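Marble-look worktops: which cleaning tips are worth the bother?

Every few months somebody sends me another miracle method for a marble-pattern top. Most of them cost more than a bottle of washing-up liquid and do less. I've tried a fair number, and I remain unconvinced by nearly all.

Take the "streak-free" sprays. A slightly glossy top shows a sheen wherever the light falls on it, and no spray will alter that. Before you go over the whole thing again, look at it from the other side. If the smear has moved, it was light.

Crumbs are the real nuisance. White veins on grey are very good at hiding dust and very bad at hiding one black speck. Wiping at a speck with a wet cloth mostly pushes it along to the edging strip by the wall, where it stays. Pick it up dry, with a fingertip if need be, and wipe afterwards.
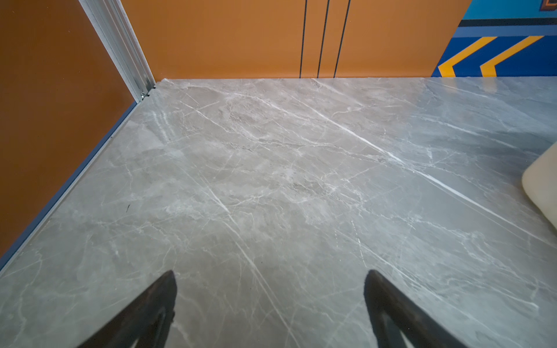
Noboru Tamura disagrees about the dry pick-up. He writes that a barely damp cloth, folded and drawn towards you in one direction, gets the lot, edging included, and that fingertips only leave grease behind. I tried it for a fortnight. It works if you rinse the cloth each time, and I don't believe many people do.

Vinegar: no, if there's any chance the top is real stone. Acid dulls marble. If you don't know what you've got, assume the worst and stick to soapy water.

Then there is the washing-up basin, which every tips page tells you to use and hardly any tells you to clean. Bits collect on the floor of it, and if you dip your cloth in there you are simply putting them back on the worktop. Tip it out, wipe the inside, then fill it. Ridges along the bottom need an old toothbrush. A white one at least lets you see what you've missed, so I'd ignore the fashion for dark grey. 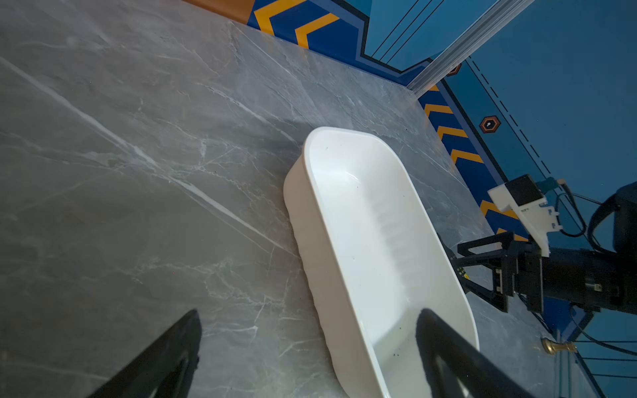

White plastic basin on the marble-pattern top, with dark specks inside.

As for polish, I gave up in January and can't say I've noticed. Sayaka Onishi swears by hers, at 12 pounds a tin. I'd spend 4 on decent cloths and leave it at that.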